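News > Press releases > Film

Fri 4 October

LESTECK TO RELEASE "PENDIA" IN CINEMAS, WITH EYERUSALEM FEYISA IN THE LEAD

Independent distributor Lesteck has acquired the UK and Irish rights to Pendia, a drama starring Eyerusalem Feyisa as a ferry clerk who returns to her home town after a long absence. The film will open in 18 cinemas, with further sites to be added if bookings allow. The opening date will be confirmed to exhibitors separately.

Pendia is Feyisa's first leading role in a feature. She has previously appeared on stage and in two television serials, and had a supporting part in the thriller Lâm, also handled by Lesteck. In the new film she plays Sara, who comes back to the harbour town of Avutmont to sell her late aunt's house and finds that a lodger is still living on the top floor.

The film runs for 90 minutes and was shot on location in Avutmont, mostly in the streets behind the harbour. The house interiors were filmed in a former guest house on the same hill. Filming finished in June. Residents of the town appear in the market and ferry scenes, and several speaking parts went to local people who had not acted on screen before.

Feyisa was cast after an open call which drew 1,921 applications for all roles. She read for the part of the lodger first and was asked to come back and read for Sara the following week.

"I had learned the wrong half of the scene," said Feyisa. "They gave me ten minutes in the corridor with the other half. I thought I had made a mess of it and went home on the bus. The call came while I was still on the bus."

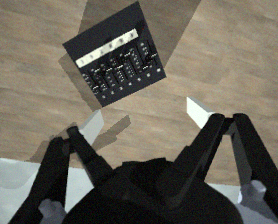

Feyisa spent more than 2 months in Avutmont before the cameras arrived. She worked mornings in the ticket office at the ferry terminal, where much of the first act takes place, and took lessons in the local accent from a retired schoolteacher in the town.

"I sold a lot of day returns," she said. "Sara is someone who is good at her job and not very good at being at home, so I wanted the job to look easy. The printer jammed on my first morning and it jams in the film as well."

Lesteck said it had taken on Pendia after seeing an early cut. The company releases a small number of titles each year and has worked mainly with independent cinemas and arts centres. Preview screenings will be held at selected venues in the week before opening, and Feyisa will attend question and answer sessions at some of them. Cinemas wishing to host a session should contact the Lesteck bookings desk.

A captioned version and an audio-described version will be supplied to every site. Schools and film societies can ask for a reduced group rate once the general booking period has started.

Feyisa is now rehearsing a stage play and will return to screen work next year.

Notes to editors

The title Pendia is the name of the aunt's house in the film and should be written without quotation marks in copy.

Interview requests for Eyerusalem Feyisa should be sent to the Lesteck press office, giving the name of the publication and the deadline. Telephone interviews are preferred during rehearsals.

Review screeners are available to accredited press on request. Reviews are under embargo until the morning of the first preview.

Ends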